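보낸 사람: Sebastião Brandão
받는 사람: 목공 및 가구 손질 메일링 리스트
제목: Re: 밝은색 원목 상판, 오일을 다시 먹일지 바니시로 갈지
날짜: 8월

지난번 글에 답을 주신 분들께 감사드립니다. 제가 처음 올렸던 글을 못 보신 분들도 계신 것 같아 필요한 부분만 인용하고 이어서 적겠습니다.

> 작업실에서 쓰는 나무 탁자 상판을 다시 마감하려고 합니다. 길이는 164센티미터이고, 이전 마감은 Ultier 하드왁스 오일이었습니다. 바른 지 2년이 됐습니다.
> 색은 옅은 꿀색이고 큰 흠집은 없습니다. 다만 손이 자주 닿는 가운데 부분이 가장자리보다 조금 더 반들거립니다. 물을 떨어뜨리면 가장자리에서는 맺히는데 가운데에서는 금방 퍼집니다.
> 오일을 한 번 더 먹이면 되는지, 아니면 전부 갈아내고 수성 바니시로 바꾸는 편이 나은지 의견을 듣고 싶습니다. 탁자는 매일 쓰기 때문에 오래 비워 둘 수는 없습니다.

답은 대체로 두 갈래였습니다. 바니시를 권하신 분들은 관리가 편하다는 점을 드셨고, 오일을 권하신 분들은 부분 보수가 된다는 점을 드셨습니다. 저는 오일을 유지하기로 했습니다. 이 상판은 앞으로도 계속 긁힐 것이고, 그때마다 전체를 갈아내고 싶지 않습니다.

먼저 표면 상태부터 다시 적습니다. 결은 곧고 가는 편입니다. 군데군데 결이 줄무늬처럼 약간 번져 보이고, 옆에서 빛이 들어오면 희미한 띠 모양으로 반사가 생깁니다. 처음에는 이 번진 느낌이 마감이 닳아서 그런 것이라고 생각했는데, 답글 가운데 왁스가 고르지 않게 남은 것일 수 있다는 의견이 있었습니다. 그래서 바로 사포를 대지 않고 세척부터 해 보기로 했습니다.
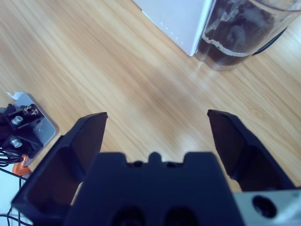
세척은 Vilimell 중성 세정제를 물에 묽게 타서 했습니다. 천을 꼭 짜서 결 방향으로만 닦았고, 마른 천으로 한 번 더 닦은 뒤 하룻밤 두었습니다. 물방울 시험은 탁자 아랫면과 모서리 쪽에서 먼저 하고 가운데에서 다시 했습니다. 세척 뒤에도 가운데는 물이 퍼졌습니다. 왁스가 남은 것만이 문제는 아니었던 셈입니다.

다음으로 아랫면 구석에 시험칠을 했습니다. 비교한 것은 다음과 같습니다.

Ultier 하드왁스 오일, 무색: 이전과 같은 제품입니다. 색이 조금 진해졌고 마르고 나니 원래 색과 거의 구별되지 않습니다.

Lukáč 상판용 오일, 무광: 반사는 덜한데 색이 노란 쪽으로 더 갑니다. 옅은 꿀색을 그대로 두고 싶다면 맞지 않습니다.

Clolside 수성 바니시, 반무광: 색 변화는 가장 적었습니다. 촉감이 나무보다 막에 가깝고, 오일이 남은 면에 발라서인지 한쪽이 잘 붙지 않았습니다. 제대로 쓰려면 역시 다 갈아내야 할 것 같습니다.

그래서 본칠은 Ultier로 합니다. 지금 생각하는 순서는 이렇습니다. 상판 위의 물건을 전부 내리고, 240방 사포로 결 방향을 따라 가볍게 문지르고, 먼지를 진공청소기로 빨아낸 다음 마른 천으로 닦습니다. 오일은 얇게 한 번만 바르고 15분 안에 남은 것을 닦아냅니다. 다음 날 저녁에 상태를 보고 필요하면 가운데만 한 번 더 바릅니다. 완전히 굳을 때까지 14일을 잡고, 그동안 무거운 것이나 바닥이 넓은 상자는 올리지 않을 생각입니다. 지난번에 너무 일찍 물건을 올렸다가 눌린 자국이 남았던 적이 있습니다.

오일이 묻은 천은 펴서 바깥에 널어 말린 뒤 버리겠습니다. 답글에서 이 점을 짚어 주신 분이 계셨는데, 뭉쳐 두면 저절로 불이 붙을 수 있으니 같은 작업을 하시는 분들도 꼭 지켜 주시기 바랍니다.

남은 질문이 둘 있습니다.

첫째, 가운데만 두 번 바를 경우 가장자리와 경계가 보이는지 궁금합니다. 결이 길게 이어지는 상판이라 중간에 색이 달라지면 눈에 띌 것 같습니다. 결을 따라 끝까지 밀어 바르면 괜찮다는 글을 읽었는데 직접 해 보신 분의 말씀을 듣고 싶습니다.

둘째, 습도입니다. 8월이라 작업실 습도가 높습니다. 제습기를 틀어 두고 진행해도 되는지, 아니면 가을까지 미루는 편이 나은지 모르겠습니다. 제품 설명에는 환기를 잘하라고만 되어 있습니다. 창을 열면 습기가 들어오고, 닫으면 환기가 안 됩니다. 여름에 오일을 칠해 보신 분이 계시면 건조에 며칠 걸렸는지 알려 주십시오.

Lukáč 오일은 시험칠에 조금 쓰고 거의 그대로 남았습니다. 필요하신 분은 리스트 말고 제 주소로 따로 메일을 주시면 됩니다. 우편으로 보내기는 어렵고 작업실에 들러 가져가셔야 합니다. 저녁 7시 이후에는 대개 있습니다.

Sebastião Brandão 드림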